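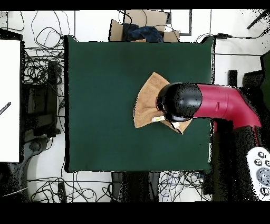 A folded tan towel on a green tabletop.

About Wendach

Wendach is a small newsroom that covers foreign policy for people who don't do it for a living. We write about summits, sanctions, border talks, trade deals and elections abroad, and we try to do it in words you'd use at your own kitchen table. We love this stuff, and we think a lot more people would love it too if it came with fewer acronyms!

Şükran Karaca started Wendach as a newsletter after years of translating press briefings. She had 30 readers that first September, most of them former coworkers, and she answered every one of their emails (some of those threads are still going). Irena Brzozowska joined the next spring to cover Central Europe and the Baltic, and she now edits everything that goes out, including this page.

What we publish

The Morning Note goes out at 6:30 a.m. and takes five minutes to read. It tells you who is meeting whom, what each side has said it wants, and what was left out of the joint statement. Longer pieces run when they're ready. Our favorite so far followed one fishing agreement through four rounds of talks, and yes, we'd happily do another four.

We also keep the Poltis archive, a searchable collection of 800 communiqués and treaty texts with plain-English notes beside the hard parts. Every note has been checked by a second reader who knows the original language. If you spot a mistake, write to us and we'll fix it with a dated correction at the top of the entry.

How we pay for it

Members cover most of our costs. The rest comes from the evening classes we teach on reading diplomatic language, which are great fun and usually fill up fast. We don't take money from governments, parties or embassies, and our reporters pay for their own travel on official trips.

Working with us

We're always glad to hear from reporters, translators and students with a good story idea. Send us 300 words on what happened, who you can talk to and why it matters now. You don't need a big portfolio. Irena reads the pitches herself and replies to all of them, though it can take her a couple of weeks during summit season.

Corrections, pitches and class sign-ups all go through the contact form.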